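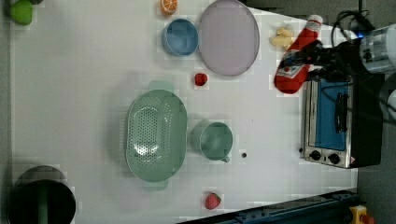 Ketchup, play food and the toaster oven on the white table.

Datasets > Jisurent > README

2 min read

# Jisurent play kitchen

Hello! I put this set together because I wanted one small, cheerful kitchen that stays the same while the bits on it wander about. There are 373 pictures in 12 folders, all the same white table.

## What's on the table

The lavender plate is the big one, and the blue bowl lives next to it. Then there's a mug, an orange slice, strawberries, a banana (my favourite) 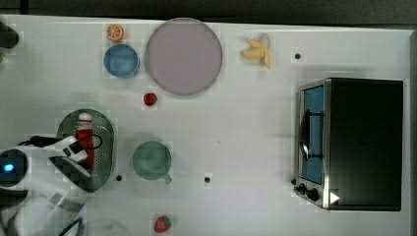 and the oval colander, which I've labelled `colander` all the way through even though Xuân Ninh calls it a tray and won't budge. If you search for `tray` you'll get nothing, sorry!

We use cookies to remember your settings. Accept / Manage

## Labels

One line per object in `items.csv`, 3,007 lines all told. Ketchup gets an extra column, `in_colander`, yes or no. 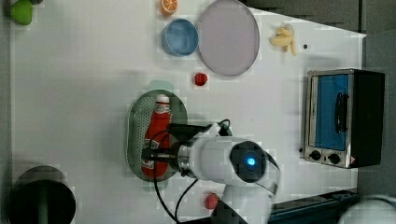

Ketchup in the colander, `in_colander = yes`.

I've marked 36 lines `unsure`, mostly things half hidden behind something else. Leave them out if you like a tidy life.

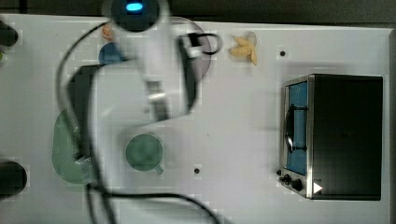
Đức Vi: could the mug have its own column for which way the handle points? I keep working it out by hand.

Good idea, it's going in the March update.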